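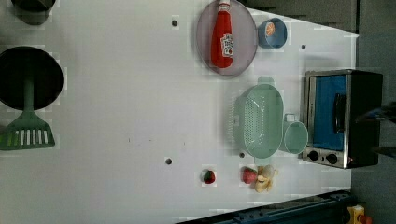 Brurkdale Open Kitchens, 11 Sep 2021

The first thing you learn about Brurkdale is that it has one road in and that the road is closed in September. The diversion takes you past the quarry, past a farm selling eggs from a chest freezer, and then past the quarry again from the other side. I arrived forty minutes late, which put me ahead of most of the exhibitors.

The Open Kitchens day is a simple idea. People who make food, or make things to make food with, unlock their doors from ten until four, and the public wanders through eating whatever is on a toothpick. A ticket costs nothing. Parking costs seven dollars and is handled by a teenager with a flashlight, which he used throughout, in full sun.

I started at Grecu, the pickle works, because it was at the bottom of the hill and I had seen the hill. They run the tour every half hour, in hairnets. Beard nets too, if you have the beard, and in one case if you were merely planning one. The smell reaches you in the parking lot and stays in your jacket until the following weekend. Inside, the cucumbers come down a chute into a washing trough and bob along looking resigned. Our guide told us that they put up 700 jars on a normal day and 300 on the day after a holiday, and she offered no further comment on that, though a man at the filling station laughed for some time.

The brine is the family secret. It is written on a card in a safe, she said, and then, answering a child's question, she listed everything in it except the amount of mustard seed. I bought two jars of the half-sours. They're excellent – crisp, garlicky, and sealed so tight that I needed a neighbor.

Up the hill, then. Gadside is the bakery everyone talks about, and the line ran out the door, down the steps and along the wall of the Methodist church. I stood in it for an hour. You hear a lot in an hour. The couple ahead of me were deciding whether to redo their bathroom and by the time we reached the steps they had decided against it and also, I think, against her mother coming for Thanksgiving.

The oven is worth the wait. It takes up the whole back wall, it's older than the building, and the building was apparently put up around it after the first one burned down. Nobody on staff seemed troubled by the order of events. They let us watch a batch of rye come out on the long peel and then sold us the loaves too hot to hold. I carried mine by the ends of my scarf like a hospital case. The crust is dark, a shade past where I would have lost my nerve. The cardamom knots had sold out before noon, and a handwritten sign said so, with a sad face on it.

My last stop was Timon, where Talha Rind teaches evening cooking classes in what used to be the feed store. He was giving a free talk called "Sauces You Already Own," and I had expected to duck out after ten minutes. I stayed for the whole thing. His argument is that most of us have a refrigerator door full of half-used bottles and treat them as a kind of museum. He made a glaze out of ketchup, cider vinegar and the scrapings of a marmalade jar, brushed it over onions, and passed them around on paper plates. The woman next to me had three helpings and then asked if it was healthy. "It's onions," he said, and moved on to mustard.

He's less good on timing. The talk was billed at thirty minutes and ran to seventy-five, and the audience for the following session, on knife sharpening, stood along the back wall getting visibly more interested in knives.

A few practical notes for anyone going next year. Ignore the printed map, on which north is wherever there was room for it. Go to Gadside first and the pickles last, or you will stand in the bread line smelling like a deli. Bring cash, because the card reader at Grecu works only if someone holds it out the window. There are 2 restrooms, both at the church hall, and the one on the left locks itself.

The trip home was quicker. Somebody had opened the road at three o'clock and I sailed down it with the windows open on account of the pickles, and the rye in the passenger seat with its belt on. I'd eaten the heel of it before I reached the highway.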